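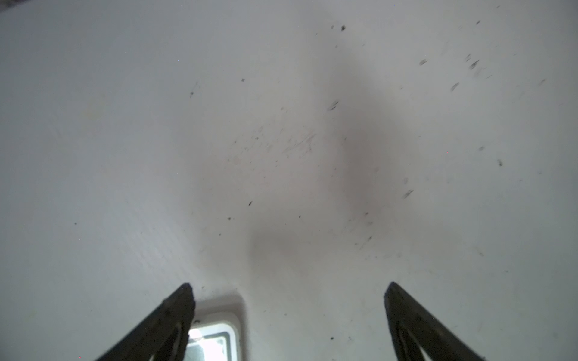
4.2 Surface cleanliness as a household measure

Most of the tidying literature scores a table by what has been put away. Omard's checklist, which we used in August, gives full marks once the last object is off the top. We doubt that this measures anything a householder would call clean. Koller's reply to our first draft was that crumbs are a separate chore and belong on a separate form. We are not persuaded. A person who clears a table and leaves the crumbs has, in most kitchens we know, left the job half done.

The Gurkby scale is better on paper. It runs to 100 points and takes off 5 for "visible residue," but it never says how close the rater should stand. Specks and light scuffs that are plain at close range can vanish at arm's length, and a soft shadow can be taken for a stain. Two raters who disagree may simply be standing in different spots. Restrepo treats such disagreement as noise. We think it is the main finding.
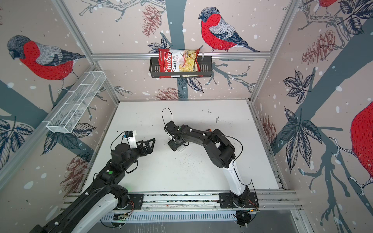

Storage is the other place where the scores flatter the room. Both scales treat anything in a container as put away, whatever the container is and wherever it hangs. In Figure 6, the red bag of Chuba Cassava Chips in the black wire basket on the back wall would pass under either one, while the small dark crumbs on the white tabletop would cost a few points at most. The patterned wallpaper, with its bullfinches and pine cones, plays no part in either score, though we suspect that a busy wall makes a plain table look cleaner than it is. We have no data on this and make no claim.

Oddsson has proposed adding the two scores together. Adding a loose measure to a vague one does not seem to us an improvement, and we report them separately in the next section.

Figure 6. Wall basket storage and residue on a white tabletop.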